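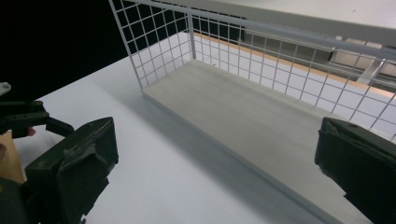

## The white basket, finally emptied

I have been meaning to deal with the mesh basket since before Christmas, and on Tuesday night, with the kettle on and the radio going, I tipped the whole thing out and started over. It's a plain white wire thing with a flat gray floor, and I love that floor more than is reasonable, because the basket I had before was wire all the way down and every pencil I owned ended up poking out of the bottom!

My friend Geeta Dubey says a basket on a table is only a drawer you can't close. She may be right (her own table is spotless), but I like being able to see my things, and the low front means I can slide the mail in and out without lifting anything over a rail.

What came out of it: two phone chargers, a seed catalog, a button from my green coat, the warranty for a toaster we gave away, and a postcard of Enon from 1910 that Songül Karaca found for me at a flea market. I had been hunting for that postcard for 4 months. It's on the fridge now.

The rule from here on is paper only, standing up, tallest at the back. Bills go on the left so I reach them first. The chargers have moved to the hall, where my husband will complain about them, and the button is in the sewing tin waiting for me to find the right thread.

I gave the gray panel a wipe with dish soap and an old sock. Next up is the shelf over the washer, which I'm hoping to get to by March.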